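**Gundwood R30, repositor de prateleiras**
Ref. 3197 | Fabricante: Skurkudero | Assistência: Mujić, oficina de Jevstead

O R30 trabalha na loja ao lado dos empregados. Arruma garrafas e embalagens leves, endireita o que caiu e avisa quando falta um artigo.

| | |
|---|---|
| Mão | articulada, com dedos |
| Autonomia | 9 horas |
| Carregamento | 30 minutos |
| Artigos na memória inicial | 964 |

## O que muda para a equipa

O empregado deixa de se baixar muitas vezes por turno e fica com mais tempo para o balcão. Continua a decidir ele a ordem dos artigos e a retirar os produtos danificados. Recomendamos que o primeiro turno com o R30 seja numa terça-feira de manhã, com poucos clientes.
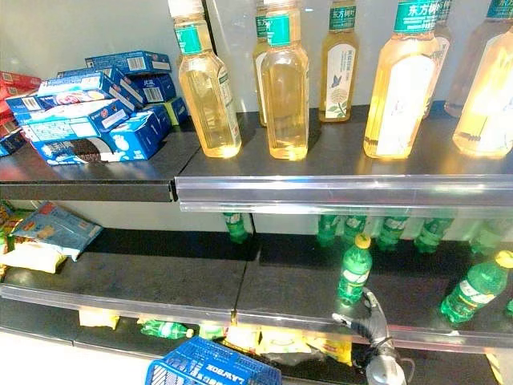 O reconhecimento dos artigos é feito pela forma e pelo rótulo. As garrafas de pé são o caso mais simples. Mais exigentes são as caixas azuis de bolachas amontoadas em vários ângulos, ou uma garrafa verde deitada na prateleira de baixo. Para estes casos existe o modo «Arrumar», que se ativa no painel.

## Incluído

- Base de carregamento
- Formação para a equipa, na loja
- Manual em português

Preço sob consulta. Entregas a partir de novembro.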